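Search this site
Search

Speaker notes: Why the Robot Sidekick Works

Opening (keep it loose, don't read this off the page!)

Hi everybody, thanks for coming out to Jotthorpe. I'm Barbara Laskowska, and I've loved movie robots since I was way too small to stay up for them. Show of hands: who cried over a robot before they ever cried over a human character? I did. Twice in one week, and my brother still brings it up.

1. They talk funny, and we understand them anyway

Start with beeps. A good sidekick can say nothing but whistles and you still know when it's being rude. Play the Grallden clip now (sound UP, it was too quiet last October). Grallden is the little fan film Bogumił Jasińska made, and his robot has a vocabulary of three noises. By the end of the first chase you know which one means "I told you so."

Pause for the laugh. If there isn't one, move on.

2. They look like stuff we own

My favorite part, so watch the clock. The old model builders grabbed whatever was lying around: kit parts, plumbing, bits of lamps. I think that's why those machines feel so friendly. They've got vents and buttons and trays, same as anything you'd plug in before breakfast, and your brain says oh, I know you.

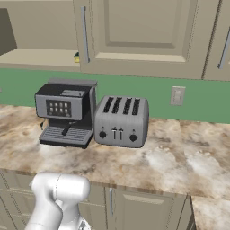

3. They get left behind

Every sidekick has a scene where the ship takes off without it, or nearly. Bogumił's cut of that scene ran so long that the Zulville crowd started yelling at the screen (he was thrilled). Mention that he built the Bednarek, the cargo ship, out of 117 separate pieces and then only showed it from one side. I'd have filmed every inch of it!

4. Questions

Somebody will ask about the best droid of all time. Don't take the bait, or take it and lose ten minutes like I did before. If people want the reading list, it's on the back table. I printed 700, which was silly, so please take one for a friend.

Contact | Copyright 2026 Barbara Laskowska | Back to top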